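# Kitchen bins and small-space storage: your questions

We love a small kitchen at Tremthorpe, and we get asked about bins more than anything else! These are the ones that come up again and again.

**Do I need a big bin?**

Probably not. A little one on the floor, emptied often, is far nicer to live with than a tall one you keep squashing down. Mine is next to the drawers, so wrappers go straight in while I'm cooking.

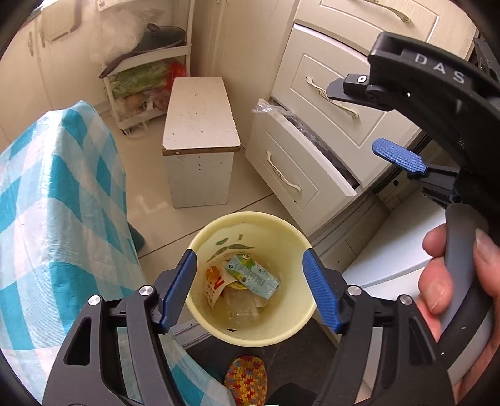
I go for pale colours too – yellow is my favourite, it cheers up a dull corner no end.

**Can juice cartons go in with general rubbish?**

Check with your council first, as plenty of areas recycle them. Empty them and squash them flat either way and you'll fit loads more in.

**Where do you keep spare bags?**

Bottom drawer! Ánh Ninh folds hers into triangles and swears by it. I just stuff them in.

**Are wire trolleys any good for veg?**

Brilliant. The air gets all round, and potatoes are happy on the lowest shelf as long as it's fairly dark down there. Keep onions on another tier – they make each other sprout.

**How often should I wash the bin?**

Every 7 days or so in summer, with hot water and a squirt of washing-up liquid. Dry it well before the new bag goes in.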